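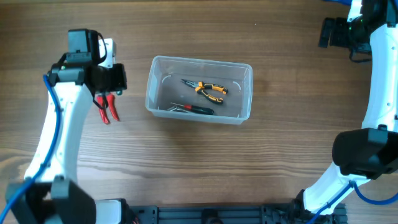 Noreen Duggan wrote back before lunch: the left gripper is still letting go early, and could whoever touched the config last please own up.

That was me. Ticket 511, reopened 2022-08-19, Akdale bench, two arms, tool sorting into the clear box.

Symptom: left arm picks up a tool, carries it toward the box, and opens a little short of it. Heavy tools only. Pliers go overboard, screwdrivers arrive safely, which made the arm look as if it had opinions.

Tried so far:

- Restarted the controller. Felt productive. Changed nothing.
- Swapped the left and right gripper settings. The fault stayed on the left, so the settings file is innocent and I owe it an apology.
- Checked the blue cable on the left arm. Plug seated, no nicks. Gave it more slack at the elbow anyway.
- Read the motor log. Current drops out at step 182 of the move, every time. Step 182 is where the wrist turns over.

So it's the wrist. Begoña Pacheco took the cover off and found the thin black wire routed on the wrong side of the joint, pulled tight whenever the wrist rolls. The last person to have that cover off was also me, in February. I have no further comment.

Wire rerouted, cover back on, grip force returned to its old value. Ran around 28 picks with the red-handled tool and the pliers. No drops. The right arm sat out the test and kept its green light on.

Leaving this open over the weekend. Noreen, please don't close it out of kindness – and don't let Salcedo turn the speed up until the longer run is done.

Status: pending

Recent tickets
Right arm slow to home after power cut
Tadside bench: rail bolts working loose
Posix login keeps timing out

This site uses cookies to keep you signed in. Accept / Settings

Contact the help desk | Back to top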